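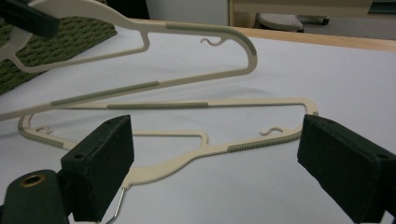 Learning from demonstration begins with recordings of a person doing the task. In the Gurstead study, people worked with a hand-held gripper, and a policy was trained on 761 recordings. Thin objects are hard to separate when they overlap, as the two clothes hangers do.

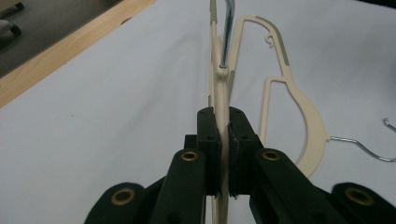

Figure 3. A hanger held edge-on between the closed fingers.

The order of the steps also has to be learned. A policy sees little more than its current view, and some views say less than others. With a bare stretch of white tabletop between the fingers, the woven basket at the back is one of the few landmarks left. Section 2 takes up this problem.
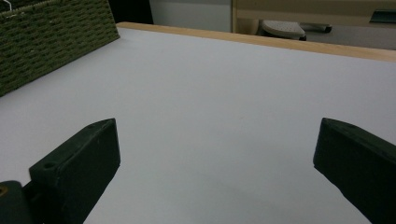
Memory is the usual remedy. The Darkbridge model keeps a short history of earlier views, which helps when the fingers are open over a clear surface and no hanger lies between them.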